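Saying No Without a Long Story
Handout for Session 2, Everyday Communication, Pemton Adult Learning
Instructor: Mali Rees

Last session we looked at requests from the asking side. Tonight we switch and look at the person who has to answer. 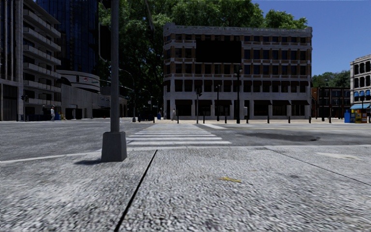
Most people in the class said they agree to things too fast. A request comes in, there is a short silence, and "sure" comes out before they have checked the calendar or asked themselves if they want to do it. Later they resent the person who asked, who only asked.

1. Where the fast yes comes from

A request puts a little pressure on the listener. The quickest way to end the pressure is to agree. The cost of agreeing comes later and is easy to ignore in the moment. The cost of refusing comes right away, in the form of a disappointed face or a quiet phone line.

Some of us also learned as kids that no was rude, or that it started a fight. If that was your house, expect the word to feel heavier than it is. The feeling gets lighter with practice, but it may not go away.

2. Buying time

You do not owe an answer in the same breath as the question. Learn one holding sentence and use it every time until it is automatic:

"Let me check and get back to you tonight."
"I need to look at my week first."
"When do you need to know by?"

Two cautions. Name a time and stick to it. A holding sentence with no follow-up is a no that the other person has to work out alone, and they usually take it worse. Also, do not use this if you already know the answer. If it is no, say so now and let them ask someone else.

3. The parts of a plain no

A workable refusal is short. It has the no itself, near the front, in words that cannot be heard as maybe. It can have one reason. It can have an offer, if you mean the offer.

"I can't take the Saturday shift" is clear. "I'm not sure I'd be able to, things are kind of crazy" is unclear, and the other person will fill in the answer they want.

Thanking the person for asking is fine if you are glad they asked. Leave it out if you are not.

4. Reasons

The usual mistake is giving too many. Each extra reason is something the other person can try to solve. Tell your cousin you can't help with the move because your back hurts, the car is in the shop and you have company coming, and you will hear that you can do the light boxes, that he will pick you up, and that your company is welcome too. Now you have to refuse three more times.

One reason, stated once. If they argue with it, do not go looking for a better one. Repeat the first sentence in close to the same words:

"I hear you. I still can't do it this weekend."

Corey Whitelaw, who taught this course before me, had students say that line 25 times in a row. I don't go that far, but try it a few times out loud at home. It sounds stiff at first.

A made-up reason is a bad idea even when it is harmless. You have to remember it, and it may have an end date. If you say you are busy this month, you will be asked again next month.

5. When the asker is your boss

At work a flat no is often not available. What you can do is put the trade on the table. "I can have the Nenholm order ready by noon or I can cover the front desk. Which do you want first?" This is a real question, so be ready to accept either answer. Keep your voice level - it should not sound like a complaint.

6. Afterward

Guilt tends to show up in the first hour. People then call back and undo the whole thing, or send a long apology that turns a small matter into a large one. Wait 60 minutes before sending anything. Then ask whether the answer has really changed. Sometimes it has, and it is fine to say so.

Notice too how the other person took it. In the January class, almost everyone who kept a log wrote down a reply along the lines of "OK, no problem."

In-class practice

Work in pairs. One person asks for a ride to the airport at 5 a.m. The other refuses with one reason. The asker pushes back twice. Switch roles, then do it again with a request to borrow money.

For next time

Keep a log of requests you get this week, large or small. For each one write what was asked, what you said, how long you waited before answering, and what you wish you had said. Bring it to class on 9/11/24. You will not have to read it aloud. We will start with repeat askers and what to do about family.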